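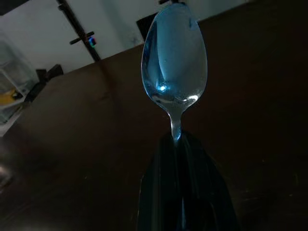
Page last changed: Friday, 16:40 (T. Zoëga)

Workshop notebook, December. Hide glue and gesso, second round

Carrying on from the last entry. The test panels from the Prurham frame job have been in the drying rack since the start of the week and the gesso on three of them has crazed. Fine cracks, mostly running with the grain, worst near the corners. The other panels look all right. I went over the lot with a lamp held low to one side before writing anything down, and marked the bad ones on the back in pencil.

My first thought was that the size was too strong. Frida mixed that batch and wrote the proportions on the lid of the jar, so there is no argument about what went in. It was our usual mix. What was different was the glue. We ran out of the old pearl glue and opened the bag from Kárason, which is a higher strength than the one we have had on the shelf for years. Same weight of dry glue, same water, and the gel comes out a good deal stiffer. Frida noticed this when she turned the jar over and it hardly moved, but we went ahead.

So the gesso coats were stronger than they should have been, and on the bad panels I think the upper coats were also stronger than the ones below. That happens if the pot sits on the heat too long and loses water. Rhun had the pot on from the morning and I was still brushing out of it after lunch. We topped it up with water once, by eye.

Plan for the second round:

Glue soaked overnight in cold water, in the back room where it is cool. Less dry glue this time. I have cut it by a fifth and will cut again if the gel is still too stiff.

Warm in the water bath, never straight on the ring. Hold it under 66 degrees. I would like it a fair bit lower than that but the old thermostat drifts and I want a line nobody crosses. If it goes over, throw it away and start again.

Whiting sifted in slowly and left to sink by itself. No stirring for 30 minutes. Then stir with the flat stick, gently, and strain through muslin. The pinholes in panel 5 are from air whipped in, I am fairly sure. Bindu says hers always had pinholes until she stopped using a stiff brush to stir with, and she has done far more of this than I have.

Lid on the pot between coats. Mark the water level on the outside with tape before starting and bring it back to the tape each time.

Notes from Thursday's work, written up late.

Soaked glue looked good in the morning, swollen right through with no hard bits in the middle. Gel test after the first warming and cooling: broke cleanly under a finger but with a rough face, like set jelly. Much closer to what we had with the old pearl glue. I did not cut it any further.

Sized six offcuts of lime and two of pine. The pine is there because the Plellow people want to know if they can save money on the plain mouldings. I have told them what I think of knots under gesso but they would like to see it, so there are knots in both pieces. Knots given shellac first on one piece and left bare on the other.

First coat of gesso thin and scrubbed in with the fingers. Following coats brushed, each one across the last. I put on the next as soon as the shine had gone off the surface. Last time I let some of the panels dry fully over lunch and carried on in the afternoon, which may be part of the trouble. Eight coats on the lime, six on the pine.

Room was cold first thing and the heater by the door had been pointed at the rack. I moved it. Anybody who comes in early, please leave it facing the wall. Forced drying on one side is asking for warped boards even if the gesso holds.

Tove H. asked whether we should be putting anything in the glue to stop it going off. At this time of year I don't see the need. Make less, keep it in the fridge, use it within the week. The jar at the back with the grey skin on it has gone in the bin, and I have scalded the muslin.

Friday

Eight test pieces looked at under the low lamp. No crazing on any of the lime. One small pinhole group on the third piece, near the edge where the brush ran dry. The pine with shellac on the knots is sound so far. The bare one already shows a faint yellow ring over the larger knot. I will leave both for Plellow to look at and say nothing until they have.

Scraped back one lime piece to see how it cuts. It came off as powder with a slight drag, and took a damp linen rub well afterwards. Softer than the last lot, which cut like chalkboard. The carver's details on the Prurham frame are shallow and will need recutting, so softer suits us.

The bad panels: Rhun wants to soak off the gesso and reuse the boards. Fine by me, but warm wet cloths only and dry them flat under weight.

Still to do

Order more glue. Ask Kárason if they can tell us the strength of each batch.

Try the Jaretti whiting against ours, same glue, same day.

Replace the thermostat on the water bath. Frida has a spare at home and will bring it in.

Bole on the first two lime pieces next week, 12 coats is too many whatever the old recipe says. Start with four and see how it burnishes.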